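Lesezeit: 2 Minuten

Wir verwenden Cookies. Mit der Nutzung dieser Seite stimmen Sie zu.

4.2 Zimmertür mit Glaseinsatz nachölen

1. Tür schließen und Staub mit einem trockenen Tuch abnehmen.
2. Glasränder abkleben.
3. Biltitz Türöl dünn in Faserrichtung auftragen. Für beide Seiten reichen rund 300 ml.
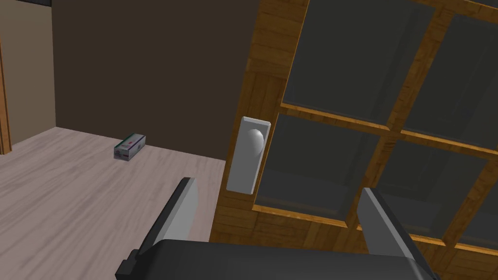

4. Nach 23 Minuten den Überstand abwischen – auch in den Ecken der Sprossen.
5. Klebeband abziehen, Tür 11 Stunden offen stehen lassen.

Hinweis: Den Griff nicht mitölen.

Vorsicht: Ölgetränkte Lappen können sich selbst entzünden. Ausgebreitet im Freien trocknen.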